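# 先不要松手

我到 Kollbridge 的第一个星期，没有见到 Elaheh Rezaei，只见到她的代码。

她已经离开公司四个月。她的桌子给了我，抽屉里有一包没有打开的茶，还有一张纸，纸上写着“标定以后再看一次”。我不知道是标定什么，也不知道“以后”是什么时候。我把纸放回去，把抽屉关上了。

我的工作是接手 Roy。Roy 是我们的规划器的名字。它读任务，把任务分成小的动作，再把动作交给控制器。别的同事说到它的时候，好像在说一个脾气不太好的亲戚：“Roy 今天又不肯了。”“你问过 Roy 没有？”我刚来的时候听力还不好，有两天我真的以为走廊那边坐着一个叫 Roy 的人。我甚至准备了一句自我介绍。

Roy 所有的练习都在 Wundis 里面做。Wundis 是仿真器，里面有很多房间，每个房间有一个号码。房间都很简单，墙是一种颜色，最多两种颜色，没有窗户。物体从一个库里面随便取出来，所以常常有奇怪的东西放在一起。组长把我带到屏幕前面，给我看一个任务，编号是697。任务只有一句话：把小动物放到灰箱子上，松手，两只手臂回到开始的姿势。

“很容易的任务，”我说。

“是，”他说，“可是它不做完。”

他把录像打开，停在一个地方，然后去开会了。
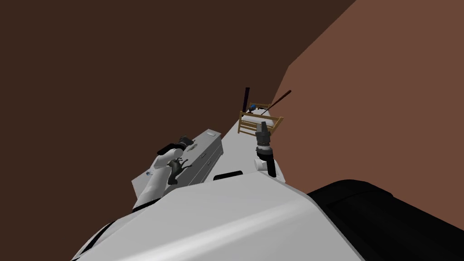 *任务697，左手臂拿着小动物，右手臂举在木架前面。*

我看了很久。我想先把看到的东西用中文说一遍，这是我学习的办法：夹爪，木架，小球，杆子。小动物的腿往下垂着。我不知道它是什么动物，库里的名字只有一串字母。

我按了播放。左手臂停在那里。时间在走，步数在走，手臂不走。到了第297步，Roy 在日志里写了一行字，意思是“条件没有满足，重新开始等待”。然后它又等。这样一直到第3036步，Wundis 自己把任务关掉了。

我的第一个想法是，控制器坏了。这个想法很舒服，控制器不是我的。我写了一封很有礼貌的信给控制组，信里用了三个“请”。控制组用一个下午检查，回答我说，控制器没有收到任何打开夹爪的命令。他们也用了一个“请”：请看 Roy 的日志。

所以我去看 Roy 的日志。

---

日志很长，大部分是数字。但是在代码里面，在等待的那一段旁边，有 Elaheh 写的注释。别人的注释一般只有几个字，比如“临时的”，比如“以后改”。她的注释是完整的句子，有逗号和句号。她的中文也是学来的，我一看就知道。学来的中文有一种走路的声音，每一步都踩得很清楚。

第一条是这样的：

> 先不要松手。如果感知模块还没有确定下面有东西，松手就是把东西扔掉。

下面一条：

> 我知道等待很慢。请不要因为慢就把这一段删掉。

再下面，隔了很多行：

> 今天删掉了，试了一次，东西掉到地上。又加回来了。

我读到这里笑了。我的同事从屏幕后面看我，我说没事，是 Roy。

等待的规则是这样。Roy 每隔300毫秒问一次感知模块：小动物下面有没有一个平的面？这个面是不是水平的？感知模块回答“是”，而且要连续回答几次，Roy 才会同意松手。如果等的时间太长，它把已经得到的回答都忘掉，从头再问。规则很谨慎，我认为没有错。我小时候学骑自行车，我父亲也是用这样的规则，他到现在也没有完全松手，每个星期打电话来问我吃什么。

那么，问题在回答里面。

我写了一个小工具，把感知模块每一次的回答都印出来。做这个工具花了我两天，其中一天是在找一个写错的括号。工具做好以后，我看到的是：

面，有。水平，否。

面，有。水平，否。

面，有。水平，否。

它一次也没有说过“是”。Roy 问得那么有耐心，得到的一直是同一个回答。它把这个回答忘掉，又去问，好像第一次问一样。

我晚上八点回家，路上买了面条。我一边吃一边想，箱子的上面明明是平的。在 Wundis 的地图里，它的高度从左到右没有一点变化，我查过。地图说是平的，感知说是斜的。两个都不会说谎，它们不知道怎么说谎。

---

第二天我请控制组的同事来看，我们把同一个房间的录像又打开，找别的画面。我想知道，是不是只有在手里拿着东西的时候，感知才会说“否”。

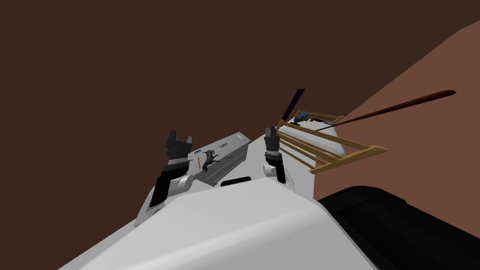 *同一个房间，两只夹爪都张开，小动物在灰箱子上。*

“这个时候呢？”他问，“感知怎么说？”

我看了我的小工具。

面，有。水平，否。

“可是小动物就在上面，”他说，“旁边还有一支橙色的铅笔。都在上面。”

“对。”

“如果面是斜的，铅笔会滚下去。”

这句话他说得很随便，一边说一边在找他的杯子。我却觉得脖子后面有一点凉。他说得对。在物理里面，面是平的，物理引擎没有意见，铅笔也没有意见。只有看的那个模块有意见。

我请他把头歪过来看屏幕。他不太愿意，但是歪了。我也歪了。我们两个人歪着头站在那里，组长正好从会议室出来，他看了我们一眼，又回到会议室去了。

歪到一定的角度，木架就站直了，墙和墙中间的那条线也不那么奇怪了。

我来公司以后看过很多这个房间的录像，每一张都是斜的。第一天我就看见了。第一天我想，也许他们习惯这样。到一个新的地方，人会接受很多东西，因为不知道哪些是规矩，哪些是错误。比如这里的人喝热水。比如开会的时候没有人坐第一排。比如房间是斜的。我把这三件事放在了同一个盒子里。

“相机是斜的，”我说。

“相机可以是斜的，”他说，“很多相机都是斜的。只要你告诉感知它斜多少。”

我们去找那个数字。它应该在一个配置文件里，文件的名字很普通。里面写着相机的位置，三个数，都有。后面应该是相机的角度，也是三个数。

三个零。

文件上面有一行注释。

> 标定以后再看一次。E. R.

我打开抽屉，把那张纸拿出来给他看。他看了看纸，又看了看屏幕。

“她写了两遍，”他说。

“她知道自己会忘，”我说。

“可是她没有忘。她是走了。”

我不知道怎么回答，就去倒水了。倒的是热水。

---

标定不难，只是很麻烦。在 Wundis 里面要放一块有格子的板，让相机从不同的地方看它，再让程序算出角度。我以前用别的语言做过，用中文没有做过，所以我把每一步都写下来，写成一个清单，贴在屏幕旁边。清单上有一个字我写错了，“板”写成了“饭”。“把饭放在相机前面。”我的同事看见了，没有告诉我，他只是每次经过的时候都问我饭放好了没有。过了三天我才明白。

新的角度算出来，我把三个零换掉。我的手放在键盘上，等了一会儿才按下去。我也不知道在等什么，大概是跟 Roy 学的。

我用小工具再看一次。

面，有。水平，是。

面，有。水平，是。

Roy 问了几次，然后松手了。没有什么声音，仿真器里没有声音。小动物站在灰箱子上面，左手臂慢慢地抬起来，退回去。日志里写：“完成。”我把这两个字看了好几遍，好像它是一个很难的生词。

可是事情没有在这里结束。组长说，要在别的房间也试一试，他给了我300个房间。我晚上让它们跑，早上来看。有297个写着“完成”。剩下三个没有。

“很好了，”组长说，“三个可以以后再看。”

我说好。然后我想到抽屉里的纸，就说，我今天看。

三个房间里，有两个是很无聊的原因：一个房间的箱子在库里没有上面，只有一个壳；另外一个房间，任务的句子里少了一个字。第三个房间我看了一整个下午。在那里面，Roy 每次都得到“是”，一次“否”也没有。它还是不松手。

我在等待的那一段代码里一行一行地找。在最下面，别人一般不会看的地方，还有一个条件。条件说，如果另外一只手臂离某个物体太近，这只手就不能动。右手臂的夹爪停在木架旁边，木架上伸出来一根很长的杆子，在地图里，杆子的包围盒非常大，大得把夹爪也包在里面了。Roy 觉得右手已经碰到了什么，所以它让左手不要动。

注释只有一句：

> 一只手害怕的时候，另一只手要等它。

我坐在那里没有改。这个条件按道理应该改，包围盒应该换成更细的形状，这是一个很清楚的工作，半天就可以做完。我知道应该怎么写提交的说明：“修正细长物体的碰撞体积。”很清楚，没有人会有问题。但是如果我改了形状，这一条注释旁边的代码也要跟着改，按照公司的习惯，旧的注释会一起删掉。

我把形状改了。注释我没有删，我把它往下移了两行，放在新的代码旁边。审查的人问我，这句话是什么意思。我写：“原作者的说明，请保留。”他点了同意。

那天晚上我给 Elaheh 写了信。她的地址是组长给我的，他在一张很旧的名单上找到的，他说不知道还对不对。信我写了三次。第一次太客气，像在申请什么东西。第二次全是技术，她可能会以为是要她回来修。第三次我没有再看就寄了，信里放了一张录像的画面。
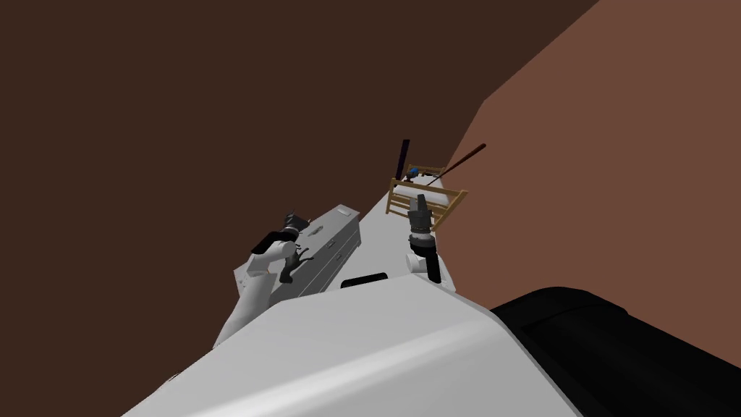

Ciltuvier，七月

你好。

你的信我昨天收到，今天回答，因为昨天我把它读了太多次，晚上就没有时间了。

谢谢你寄来的画面。我看见左手和那个小动物，就知道是哪一个房间。右手还是那样举着，张开，对着天花板，像有一个问题要问。我在那里的时候，每天看它们，有时候看得比我的家里人还多。我不知道是哪一位同事把那个蓝色的小东西放进库里，我在很多房间都遇到它，从来没有一个任务要用它。如果你知道它有什么用，请告诉我。

三个零是我写的。我先写零，准备标定以后换成真的数。后来有一件很急的事情，再后来我母亲生病，我就回来了。回来以后的第一个月，我常常在晚上想，我是不是忘了什么，是炉子，是门，是哪一张表格没有交。我想了很多东西，没有想到是这三个零。读到你的信，我很不好意思，又觉得轻松了。请你告诉控制组的那位先生，关于铅笔，他说得非常好。我应该早一点想到铅笔。

你问我，为什么注释写得这么长。原因很简单。我刚到 Kollbridge 的时候，中文说得很慢，开会的时候，我的句子还没有准备好，别人已经说到下一件事了。写代码的时候没有人催我。我可以查字典，可以把一句话改到对为止。所以我想说的话，有一部分就放到那里去了。我以为没有人会读，规划器的那一段是没有人喜欢看的。

关于“一只手害怕”的那一句，技术上是不准确的。手臂不会害怕，它只是收到一个很大的包围盒。我写的时候已经是晚上，办公室的灯灭了一半。你可以删掉，我不会生气。你说你把它移了两行，我想了一会儿，两行也很好。

我还有一件事情要问你。在等待的那一段里，如果得不到回答，Roy 会把以前的回答都忘掉，从头再问。我那时候认为这样比较安全。现在我每天坐在我母亲旁边，她也常常从头再问，问今天吃了药没有，问窗户关了没有。我每次都回答，像第一次回答一样。我慢慢觉得这个设计有一个缺点：Roy 忘掉的不只是错的回答，对的也一起忘了。你可以考虑留下最后的几个。不用很多。如果你没有时间，就先放着，在旁边写一条注释。

抽屉里的茶是我的，请你喝掉。水不要太热，那种茶怕烫，八十度就可以。你信里说你现在也喝热水了，我读到这里很高兴，我用了两年才习惯。

这里七月很热，下午街上没有人。我母亲睡觉的时候，我在学一点别的东西，还没有学好，学好了再写信给你。

那两个因为无聊的原因没有完成的房间，请把号码寄给我。少了一个字的那个句子，我怀疑也是我写的。

Elaheh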